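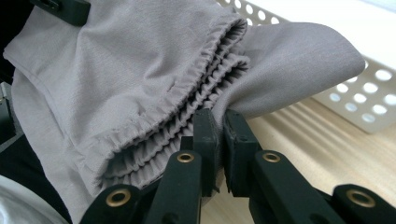
Tejido gris claro con puño elástico fruncido.

Cloquez

La cloquez, o clueca como estado, es el comportamiento por el cual una gallina deja de poner y permanece sobre el nido con la intención de incubar los huevos. El adjetivo para el ave es "clueca", y en varios países de América se usa también "culeca". El estado se observa en muchas aves domésticas, entre ellas la pava y la pata, pero este artículo trata solamente de la gallina.

Causas

El comportamiento está relacionado con el aumento de la prolactina, una hormona que segrega la hipófisis. Favorecen su aparición los días largos, el calor, la oscuridad del nido y la presencia de huevos no recogidos. La predisposición se hereda. En las líneas seleccionadas para la puesta es rara, mientras que en las razas Sedosa, Cochin y Brahma es frecuente.

Señales

La gallina clueca pasa casi todo el día en el nido y sale poco, para comer, beber y evacuar. Sus excrementos son entonces más grandes y de olor fuerte. Cuando alguien se acerca, eriza las plumas y emite un cloqueo bajo y repetido; algunas pican la mano. Muchas pierden o se arrancan plumas del pecho, donde la piel desnuda transmite mejor el calor a los huevos. La cresta puede ponerse más pálida.

Incubación natural

La incubación dura normalmente veintiún días. El número de huevos depende del tamaño del ave: una gallina mediana cubre 12 sin dificultad, y una enana menos. Conviene colocar todos los huevos el mismo día, de preferencia por la noche, para que los pollitos nazcan juntos. La gallina les da la vuelta con el pico varias veces al día y no necesita ayuda en esto.

El nido debe estar separado del resto del gallinero. Si las otras gallinas tienen acceso a él, ponen huevos nuevos entre los ya incubados y a veces rompen alguno. El agua y el grano se dejan cerca, pero no tan cerca que el ave coma sin levantarse – la salida diaria es necesaria para su salud.

Interrupción

Cuando no se desean pollitos, el criador retira los huevos cada día y cierra el acceso al nido. Si esto no basta, se traslada la gallina a una jaula elevada con suelo de rejilla, con luz, agua y pienso. El aire que circula bajo el vientre hace bajar la temperatura de la zona. El procedimiento lleva a menudo varios días, y la puesta se reanuda más tarde. Bañar al ave en agua fría, costumbre todavía extendida, le causa estrés y no es recomendable.

La línea Prasine

El criador Ayman Bitar anotó la cloquez en su línea Prasine, de huevo verdoso, criada en la granja Drarnance. De 197 gallinas observadas entre marzo y noviembre, 53 entraron en cloquez al menos una vez y 4 lo hicieron en tres ocasiones. Bitar no separó los datos por edad – por eso sus cifras son difíciles de comparar con las de otras líneas.

Artículos relacionados

Muda de las aves de corral
Ovoscopia
Nidal
Gallina Sedosa
Incubadora artificial
Puesta invernal

Enciclopedia Avis del corral | Contacto | © Avis, todos los derechos reservados | Volver arriba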